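From: Yuzhen Zhong
To: neighborhood history list
Subject: Re: [oldstreets] Where do the scans live?

Kwadwo, answering below, and a few pictures of computer innards first.

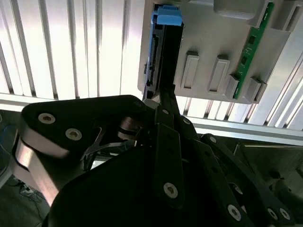
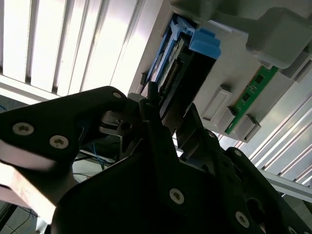
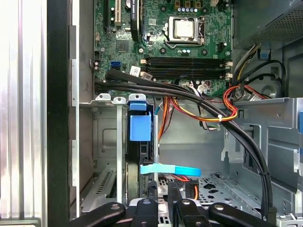
Kwadwo Asante wrote:
> I have 378 photos of Tredum Street scanned and
> nowhere sensible to put them. Yutong says you have
> a system. Do you have a system? Also, what are we
> doing for file names? Mine are all called "scan."

I have a system in the way that some people have a diet. It's written down and I feel bad about it.

On file names: please, street first, then house number, then year if you know it. If you don't know the year, put "undated." Don't guess. Last April I spent an entire evening on a picture labeled 1931 that had a microwave in the window. Junhao still maintains it could be a bread box.

On where they live: two copies in two different houses. Your house and your garage count as one house. I keep mine on a drive in the hall closet, and Yaqin Jin has the other set at her place, next to the good tablecloths, so I'm told it's very safe. If you want to be the third address, come by with something that holds a lot and I'll fill it up for you. Bring snacks. The copying takes as long as it takes.

On scan quality, since you didn't ask: the street views are fine the way most of us do them. For anything with a shop sign you might want to read later, go higher. We have 4 decent prints of the old Zestley bakery and in exactly one of them can you read what a pie cost. Scan the backs too. Somebody's aunt wrote "not Harold" on the back of a wedding picture, and that has been more use to us than the front.

Please don't crop. I know the thumb is ugly. It may turn out to be a founding thumb.

Still open from last time: does anyone have the Jiang family album, or did it go back to them? My notes say "returned?" with the question mark, which is me all over.

Yuzhen

> P.S. I also have 8 slides and no idea how to
> look at them.

Hold them up to a lamp. Then give them to Junhao, he has the gadget.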